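I've been doing lighting for small venues for a while now, and I have one opinion that gets me into arguments at every load-in: we should stop letting software pick our colors for us.

Let me back up. Last December I was programming a show at Remholm, a nice little room with 350 seats and a rig that's older than some of the dancers. The console had just been updated to the new Cerkero release, and everybody was excited about the effects library. There are 200 presets in there! Ripples, sparkles, a thing called Drift that I still can't tell apart from the thing called Float. You drop one on a group of fixtures, drag the speed slider, and you've got something moving in four seconds flat.

And it looks fine. That's my problem with it. It looks fine in the same way at Remholm as it did at the Dokaswood festival and at the last three shows I sat through as a paying customer. I can name the preset from the back row now, and it's ruining my evenings.

Ozan Kocabaş, who I share a lot of gigs with, thinks I'm being a snob. His argument goes that the audience doesn't know what a preset is, the band is paying for one day of programming, and if Ripple gets you home before midnight then bless Ripple. He has a point about the hours. I've been the guy at the desk at 3 a.m. building a chase by hand, one step at a time, and I wasn't making great art at 3 a.m. — I was making mistakes and then saving them.

But I keep thinking about the defaults. Whoever wrote that library had to choose a starting speed, a starting spread, a starting pair of colors (it's always teal and orange, why is it always teal and orange?). Those were probably choices made on a computer monitor, with no haze and no drummer. Then we load them into a real room and nudge one slider, and we call it design.

So I've started doing something different, and I'd love for more people to try it. I open the effect, set every value to zero, and bring them back one by one while the song plays. Speed first. Then size. Color goes last, and a lot of the time I end up with just one. It costs me maybe an extra half hour on a whole set, and I've found out what half those parameters do, which the manual was never going to tell me.

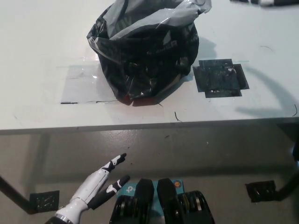

Sqalli Lighting & Stage Club

Eetu Ruotsalainen showed me the other half of this, which is saving your own stuff. He keeps a tiny personal library, all of it built from scratch, and he throws out anything he's used too many times. I couldn't do that last part at first. I'm a hoarder! But I deleted a bunch of old chases last month and the next show felt lighter, and I had to listen to the songs again before I touched the desk.

Would I ban presets? No, come on. If the opening act turns up with no notes and wants "something blue," they're getting Drift. Or Float. I just want the software people to ship the library switched off, with an empty effect sitting on top of the list, so that the first thing a new programmer meets is a blank page and a few sliders. Ozan says I'd lose that vote badly, and we're working the same show next month, so I'm sure I'll hear about it again over the headset.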